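Nilline uses cookies to remember your reading preferences. Accept all | Manage settings

Populated circuit board

A populated circuit board is a flat, rigid sheet carrying copper tracks to which electronic parts have been soldered. Before anything is fitted it is called a bare board. Most are green, a colour that comes from the solder mask, a thin protective coating laid over the copper. Blue, red, black and white masks exist too, but green is still the one most people picture, and very handsome it looks under a bench lamp!

Markings

The white lettering is known as silkscreen, even where it is now applied by inkjet. It gives each part a short code (R for resistor, C for capacitor), names the connectors and draws outlines around areas that belong together. Boards often keep a blank box for an inspection label as well.
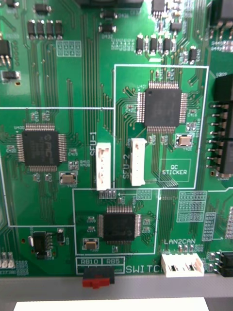 Chips and white connectors on a green board, with the outlined box for a QC sticker.

Large square chips with pins on all four sides are called quad flat packages. The tracks spread away from them in wonderfully tidy fans, and a small metal-cased crystal close by usually supplies the steady beat the chip works to.

Assembly

Small parts are placed first, on dabs of solder paste, and the whole board then passes through an oven. Taller parts with wire legs come later, by hand or by machine. The Drulwood Encyclopedia of Workshop Trades describes a control board of 430 parts, of which only 44 had legs passing through the board.

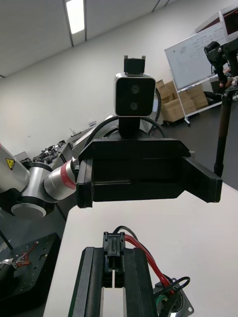 Plugging in is a stage of its own and a surprisingly fiddly one. Connector housings are often shaped so that they fit one way round only, and a good one gives a small, satisfying click. Pushing on the housing is always better than pushing on the wires, and the board should be held level so that it doesn't flex and crack a joint.

Common parts

Electrolytic capacitors are the little drums that stand up like a row of tins. They smooth the supply voltage, and many have a scored cross on top which lets pressure escape if the part fails. Power resistors in white ceramic bodies turn spare energy into heat.

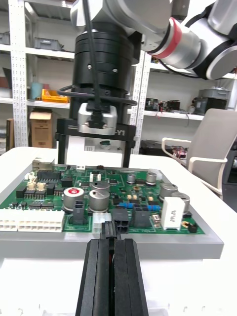 Silver capacitors and a white ceramic resistor on a densely filled board in a light grey tray.

Wiring

Wires leaving a board are gathered into a bundle called a loom or harness. Ring terminals go under a screw, while multi-pin plugs push onto a header. The Hodžić method, taught at the Girata workshops, has learners lay out the full loom before making any connection.

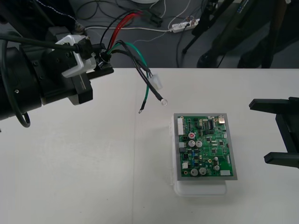

Colour helps a great deal here. Red and black commonly mark the positive and negative sides of a low-voltage supply, and green is often used for earth, although customs vary and the wiring diagram always has the final word.

See also: Solder mask; Crimping; Wiring loom

Contact Nilline | © Nilline Reference | Back to top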